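Support > My tickets > Dishwashers > Ticket 2152

Print this page | E-mail this ticket to a friend

Ticket 2152 — Flusora dishwasher stops mid-wash, code 46
Status: open

Hello again! I said I'd keep a proper log this time instead of ringing up and waving my arms at you, so I've typed it all in one go. Sorry if it rambles.

The machine is the Flusora slimline, bought from Gowda in Tistthorpe, and it worked beautifully until May. Then one evening it stopped partway through the normal wash, beeped three times and put 46 on the display. The booklet says 46 is "water intake or drain, see section 8" and section 8 says to contact the dealer (thanks for that). So here I am.

What I've done so far:

First go. Switched it off at the wall, left it ten minutes, switched it back on. It ran the rinse quite happily, so I thought I'd fixed it and went to bed feeling very pleased with myself. Same code at breakfast.

Second go. Took out both filters and washed them under the tap with an old toothbrush. The flat one was grim, the round one was fine. Ran the quick wash — no code. Ran the normal wash at 60 and it stopped with a puddle in the bottom.

Third go. Your colleague on the phone asked whether anything light could be flipping over and blocking the spray arm. Good question! We do put a lot of plastic through it, lunch things mostly, and all of it goes in the top rack.

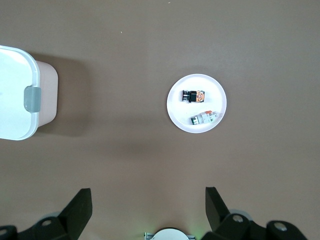
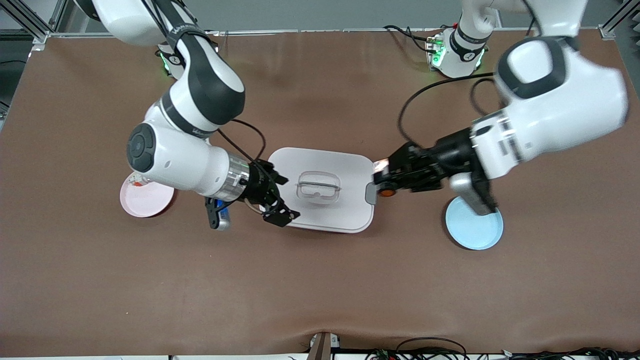 I ran the normal wash with no plastic in at all, just plates and mugs, and got 46 again after the first fill. So I think we can cross that one off. I also spun both arms by hand before shutting the door and they go round freely and don't catch on anything.

Fourth go. Pulled the whole thing out from under the worktop, which took me most of an afternoon and a fair bit of language. The drain hose had a sharp kink right behind the back foot. I straightened it and clipped it up high as the booklet shows, and got two full washes out of it! Then the third one stopped in exactly the same place as before. The hose is still straight, I checked with a torch.

Fifth go. Shut off the tap, unscrewed the inlet hose and looked at the little mesh inside. There was a bit of grit, which I rinsed out. Water comes through the hose into a bucket at a good rate, so I don't believe it's the supply. No change to the fault.

Other things that may or may not matter:

— It hums for a while before it gives up. It didn't use to hum.
— The quick wash has still never failed, only the normal and the 60.
— I use Colura tablets, the same as always, and the salt is topped up.
— The long code on the second line of the display is 819. I can't find it anywhere in the booklet. Is it a part number or another fault?

My own guess is the drain pump, but I said that about the last machine and it was the door switch, so please don't go by me. If it is the pump, could you tell me whether it's covered and whether I need to empty the water out before anyone comes? I've been using a sponge and a jug and it's slow going.

Mornings are best for a visit, any time after nine. The machine is still pulled out, so there's plenty of room to get behind it, and I've put the screws from the kickboard in a mug on the windowsill.

I'll add to this if it does anything new.

Print this page | E-mail this ticket to a friend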